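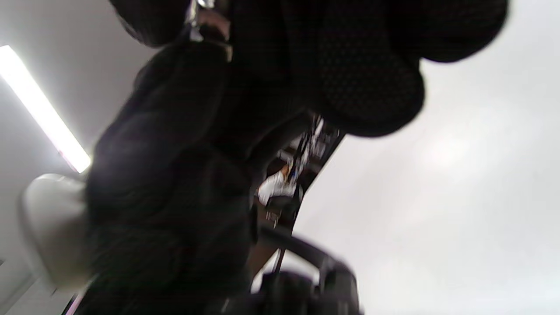
Keep the gloves on
by Radoslava Kadlec

My father repaired taps and small pumps for most of his life, and he did it with bare hands. When he saw somebody pick up a nut with a glove on, he made a small noise through the nose. In our language we have an expression for a person who is afraid of dirt, and it is not a kind one. So I grew up with the opinion that gloves are for the garden and for the winter, and that small metal things must be touched with the skin or left to somebody else.

I have changed my opinion, slowly and with some resistance, and I would like to explain it here. I think that most of us who work with small parts at a table should wear gloves for nearly the whole job, even for the fine part at the end. I also think that we should learn with them on from the first day, and this is where people usually begin to argue with me.

The usual argument is feeling. "I can't feel the thread," people say. I said the same for years. There is a moment when you turn a nut by hand and it either sits well or goes in crooked, and everybody who has done it knows the moment. With a thick leather glove you lose it completely, I agree. But the people who say this have very often tried only thick leather, or those orange rubber ones from under the kitchen sink. They tried them once, in February, with cold fingers, and then they decided for all gloves in the world.

A knitted glove is a different thing. It bends where the finger bends. Some of the black ones have very small dots over the fabric, and when I bought my first pair of that sort I expected the dots to be a decoration. After one week I did not want to hold a smooth nut without them. A hex nut has six flat sides and it is made to be gripped by a tool, so for a bare finger with a bit of oil on it there is not much to hold on to. 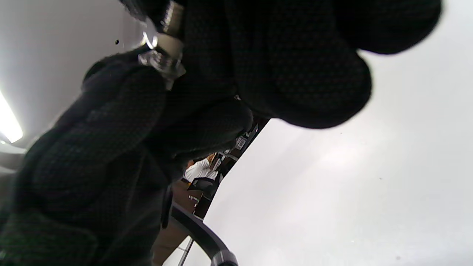 A silver hex nut on its thread, between folds of the black glove. The fine dots are easier to see close up.

I will be honest about the price of this comfort. A knitted glove has folds, and folds are greedy. A washer can go into the crease beside the thumb and stay there while you look for it on the floor, under the chair and in your own pocket. Also, a glove makes each finger wider, and you see less of what you hold. With a bare hand I could look at a small fitting and turn it at the same time. With a glove I must first look, then close the fingers, then turn, and believe in what I saw a moment ago. It took me 42 evenings before this felt normal. I know the number from my notebook, where I write down which evenings I worked and what I spoiled.

What did I spoil? Mostly threads. In the first weeks I forced two nuts which were crooked, and one of them was brass and it did not forgive me. My friend Morag MacBrayne, who taught me much of what I know about fittings, told me to turn the nut backwards first, until there is a small click, and only then forward. The click goes through the glove without any problem. So the feeling which everybody is afraid to lose is still there, only you have to know which feeling you are waiting for. With bare fingers I never learned this trick and I was lucky many times.

Now the colour. I prefer black, and here I know I am in a minority among the people I work with. Joyce Owino wears pale grey and says that she wants to see the dirt, in order to know when the glove must be washed. It is a reasonable point. My answer is the table. If the table is white and smooth, then a black glove on it is very easy for the eye, and the metal between the fingertips shines out from the dark. With grey gloves on a white table everything becomes a little bit the same and I get tired eyes by eight o'clock. On a dark wooden bench I would perhaps choose the grey, but I don't have a dark wooden bench.

About white tables I could write a second essay. The workshop tables at Hindon were a dull green when I started there, and every small screw disappeared on them like a fish in a pond. People were crawling on the floor all Friday afternoon for parts which were lying in front of them the whole time. I asked for one white table and I was told that it would look dirty. It did look dirty. We wiped it. A white table with nothing on it except the piece in your hands is the best tool in the room, and you don't have to sharpen it.

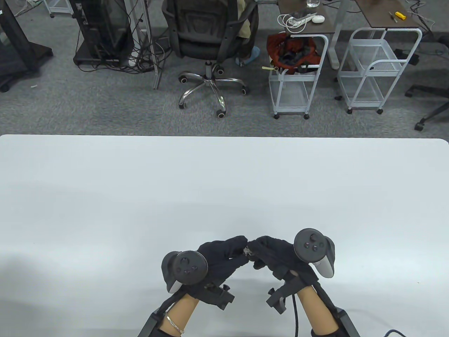
Both hands should come to the part together, with the fingertips meeting over the table and low down. I am strict about this with beginners, maybe too strict. When a beginner holds a small thing high in front of the face, to see it better, it falls from high, and then it jumps. If you hold it low it drops a short way and lies there. Bring the head down to the hands, or raise the table. And use the fingertips of the two hands, one to hold still and one to turn, with the elbows free. In gloves this is even more important, for the wide fingers get in each other's way if they come from above.

I must say something also about rings and bracelets, although it makes me unpopular. I like jewellery and I do not want to be the person who forbids it. For turning small fittings by hand, slowly, I don't mind a thin bracelet. Near anything that turns by itself, take it off and put it in a bag with your phone. A ring under a knitted glove is annoying in every situation. It stretches the fabric, and the glove is finished in half the time.

The gloves I use now come from Bosutari, and before them I had a pair from Larkach which were a bit thicker on the back of the hand. I don't wish to make an advertisement for either of them. In the shop, put them on and try to pick up a coin from the counter. If the seller looks at you strangely, go on trying. A glove in which you can't pick up a coin will make you angry with the first washer, and you will take it off, and after that you will tell everyone that gloves are useless.

It is also a question of skin, and I wish I had thought of it earlier. One evening of threads does nothing to you. After 200 evenings my fingertips were cut in so many small places that lemon juice in the kitchen was a punishment. My father had hands like bark and he was proud of them, and I was proud of them too. But in his last years he could not feel a thread at all, with or without gloves, and he asked me to start the nuts for him. I think about it when somebody tells me that bare hands are more sensitive. They are, for some time.

Agustina Farías read this text before I sent it and she thinks that I am unfair to the bare-handed people. She says there are jobs, like a hair-thin spring or a screw from a pair of glasses, where no glove is thin enough. I accept it. For those I take off one glove, on the turning hand only, and put it back on afterwards. What I don't accept is that the spring becomes an excuse for doing the other 146 parts of the machine without protection.
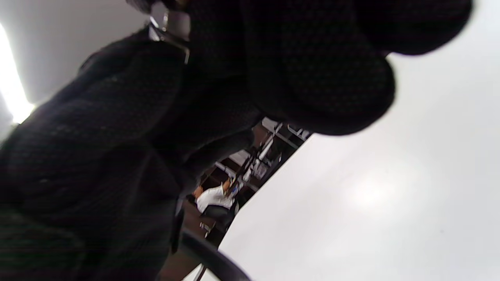 Should a beginner start with bare hands and put on gloves later?

I would start with gloves from the first evening. Whoever learns bare-handed has to learn the fitting twice, and the second time is more irritating, as the hands already believe they know it. Give the beginner a large nut first, a thin knitted glove in the correct size, and a white table. The small nuts can wait one or two weeks.

People also write to me about the size, so I add it. Take the smaller one if you are between two sizes. The empty bit of fabric at the end of a finger is the real enemy, it folds over the edge of the nut and gets pulled into the thread. A tight knitted glove becomes softer after a few washings, and a loose one only becomes looser. I wash mine by hand in cool water, and I dry them flat on a towel, away from the heater.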